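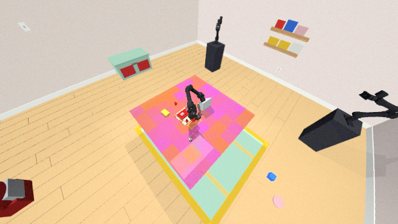 Bench cell layout, rendered from above, with the table arm and two pedestal arms.

Prondora Bench Cell

The Bench Cell is a table-mounted robot arm for small-part handling, supplied with a simulated copy of the cell so that staff can try out a job before any equipment is moved. It is meant for packing rooms, repair benches and kitting areas where people pick up the same few parts all day.

What the staff do changes more than how many of them there are. The person at the bench no longer lifts each part. They set out the work, choose the pick points, start the run and deal with anything the arm has put aside. Most sites rotate this job every 2 hours. We advise keeping one manual bench open for odd sizes and rush orders.

Training is done on the simulated cell first. Operators use the same screen and the same stop controls as on the real one. No programming is needed for day-to-day work, but each shift should have one person who can edit a job.

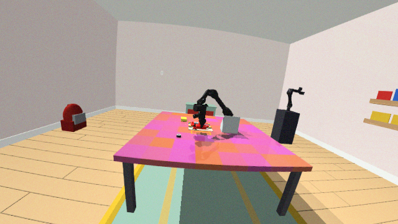

Table arm with gripper lowered over a small red part.

What is supplied
Arm with two-finger gripper
Table mount and cable kit
Operator screen with stop button
Wanata simulation licence, one site
Printed job cards, pack of 200

Pedestals are ordered separately, order code 341. The Kivent guard kit is also separate and may be required after your risk assessment. Please carry out the assessment with the people who will work at the bench, before the order is confirmed. Changes to table height are free at that stage and charged for later.

Noise at the operator position depends on the gripper fitted. Ask for sheet 97, which lists the options.

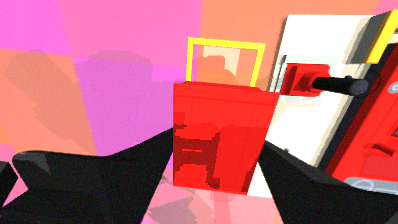 Rønning, 1 January 2022

Job cards for the Bench Cell have been revised. The close view of the gripper now opens on the operator screen whenever a pick is being set up, so the operator can check where the fingers meet the part without leaning over the table. Sites using the older cards can carry on with them until their next service visit.

The service interval is unchanged. Operator refresher days are held at Rønning each October, and places are included in the first year of the service plan. Shift leads may attend in place of an operator.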